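Categories: Neuroscience | Sensory systems | Touch and proprioception

Proprioceptive drift

Proprioceptive drift is a change in where a person feels a part of the body to be, measured against where it really is. It is most often studied in the hand. When sight of the hand is blocked, or when vision and touch give conflicting signals, the felt position moves gradually away from the true one.

Background

The brain estimates limb position from several sources. Receptors in muscles, tendons and joints report stretch and load, the skin reports contact, and vision supplies a precise reference when the limb is in view. These signals are combined according to how reliable each one is at the time. If vision is removed, the estimate rests on the remaining senses and becomes less certain – an effect that grows when the limb is kept still.

Measurement

In a typical procedure, the participant rests one hand out of sight and points to its felt position with the other. The difference between the two points, usually given in centimeters, is recorded before and after a period of stimulation. The Govatthorpe protocol uses 5 pointing trials in each phase and discards the first. The Pluretti scale adds a short questionnaire on body ownership, and the two scores do not always agree.

The largest open collection of such measurements is the Protar data set, which holds records from 1,238 adults. Its authors reported that drift was greater across the body than toward or away from it. A later review, known as the Chowdary review, questioned whether the pointing hand introduces errors of its own.
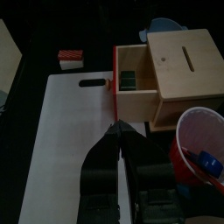
Drift is also affected by timing. When visual and tactile signals are separated by more than around 800 milliseconds, the effect weakens in most participants. Slow, light stroking tends to produce more drift than brief taps, although results vary between laboratories.

Clinical relevance

Altered drift has been described after stroke and in some chronic pain conditions. It is not used as a diagnostic test, and normal ranges for older adults have not been established.

Last updated: January 2024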